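Sterkora Robotics Club: pick-and-place cell, pre-session safety check

Sheet in use from September. Filled in by the session lead before anyone switches the arm on. Mark each line OK, FIX or N/A and write a comment if it is anything other than OK. Keep the finished sheet in the Nirkard folder by the door.

Cell: KUKA arm, two grey bins, table mounted
Project: Nirkard sorting task (student team, years two and three)
Checked at: 4.15 pm
Result: may run at reduced speed, see open items

SECTION A. ROOM AND FLOOR

A1. Walkway from the door to the stop button is clear.
OK.

A2. Floor markings visible and nobody's bags inside them.
FIX, done on the spot. Two rucksacks moved to the shelf. The tape on the window side is lifting again and needs replacing before the Hovska visit.

A3. Cables on the carpet do not cross the place where the operator stands.
OK for today. They still lie loose on the floor behind and beside the table. Please step round them and don't kick them under the bins. Cable covers have been requested.

A4. Fire exit unlocked.
OK.

SECTION B. ARM AND CABLES

B1. Base bolts checked with the torque wrench, paint marks lined up.
OK.

B2. Yellow and black cable bundle tied to the arm, ties tight, no splits in the outer sleeve.
OK, with a comment. The loop at the wrist is wide. Last term it caught the rim of a bin when a team turned the last joint too far. Jog the wrist slowly through its full working range before the first automatic run and watch the loop the whole way.

B3. Cut ends of cable ties trimmed flush.
FIX. At least one end sticks up near the body of the arm. These scratch hands. Side cutters are in the second drawer. Power off first.

B4. Tool at the wrist seated and locked. Pull down on it by hand with the drives off.
OK.

B5. No unusual noise when jogging each joint.
OK. Joint three makes the faint tick it has made since we got it. Already reported to Teixeira, who do our servicing, and they are content with it.

SECTION C. BINS, TABLE AND CLAMPS

C1. Both bins clamped and do not shift when pushed hard from the side.
OK. Push at the corner where they meet, as that is where movement shows up first. If you undo a clamp, run the bin calibration again, even if you think you put everything back in the same place. A shift of a few millimetres was enough to send the tool into the bin wall in the spring.

C2. Bin walls and floor free of cracks and sharp edges.
OK. Scuffs and scratches are old and can be left. Write down any that you can catch a fingernail on.

C3. Test items are from the approved box. No glass, no batteries, nothing with an open blade, nothing over 2 kg.
OK. Mixed set in use.
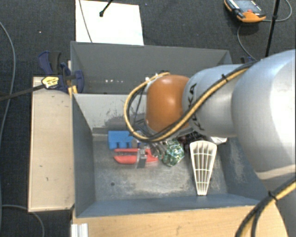 C4. Hand tools used as test items are closed or taped so that they can't spring open when lifted.
FIX. Tape to be added before the speed goes up. Anyone adding a tool to the box should do this themselves and not leave it for the next team.

C5. Bagged and wrapped items whole, with no loose strips that could wind round the tool.
OK. Replace them when they start to tear. The set has been through nearly 2,000 picks and the soft items wear out first.

C6. Nothing stored on the table edge within reach of the arm.
OK.

SECTION D. CONTROLS AND STOPS

D1. Emergency stop on the pendant tested with the arm moving slowly.
OK. Stopped at once, reset normally.

D2. Wall stop tested in the same way.
OK.

D3. Pendant has a proper place during automatic runs and the operator can reach it without leaning over the bins.
FIX. It keeps ending up on the carpet. A hook for the table leg is on order. Until it is fitted, the operator holds the pendant for the whole run.

D4. Speed limit set to 26 per cent for student runs.
OK. The limit stays in place for the competition rehearsal too. Several people have asked and the answer is the same.

SECTION E. PEOPLE

E1. No more than 6 people in the room while the arm is powered.
OK.

E2. Hair tied back, lanyards off, sleeves above the wrist.
OK after a reminder about lanyards.

E3. Hands stay out of the bins unless the drives are off and the operator has said so out loud.
OK. New members were walked through this twice. If an item rolls into a corner and the arm can't reach it, end the run, switch the drives off, move the item, then start again from the home position.

OPEN ITEMS

B3, trim tie ends: before power on
C4, tape hand tools: before any change of speed
D3, pendant hook: waiting for delivery
A2, floor tape: before the Hovska visit
A3, cable covers: requested, no date yet

Carry open items over to the next sheet by hand. Don't tick them off from memory.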